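Looking After the Hand Grippers at Oltport

Staff and students who book the Oltport workshop are asked to note revised arrangements for the care of the hand-held grippers. The change applies to all units on the Skodmont bench from December and replaces the notice issued by Ruba Semaan last winter.

The grippers have now been through 459 logged sessions. Most faults reported in that time concerned the finger coverings, and a smaller number the fixing screws. Neither fault stops a unit from closing, and for that reason both have tended to go unreported until a grasp began to slip. Kiều Đinh, who keeps the maintenance log, has asked that coverings be looked at every 100 sessions, whether or not the operator has noticed any change in grip.

Inspection is to be carried out at the pine table, with the unit held over the tabletop and the fingers open. Both fingers should be viewed from the operator's side, where scuffing along the edges and fraying at the corners show up most readily against the pale wood. The faint grey line on the tabletop may be disregarded. 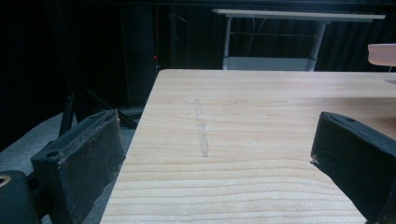
Replacing a Covering

A covering with light scuffing may stay in service. One that is frayed at a corner should be entered in the log and checked again at the next session. Where the seam has lifted or the padding has moved under the cover, the unit is to be withdrawn and both coverings replaced as a pair.

Replacement sets are kept in the drawer marked Podden. Screws should be tightened by hand only, and the fingers opened and closed 3 times before the unit is returned to its hook. Please do not use solvent on the padding. A cloth dampened with water is enough for ordinary dirt.

The workshop holds sets for some 600 further sessions at the present rate of wear. Khôi Hoàng will place the next order before the summer closure, and requests for spare fingers should reach him by the end of the month.

Questions about the log may be directed to Kiều Đinh. Bookings continue to be handled by Paora Mahuika at the front office, which closes at 4:30 pm.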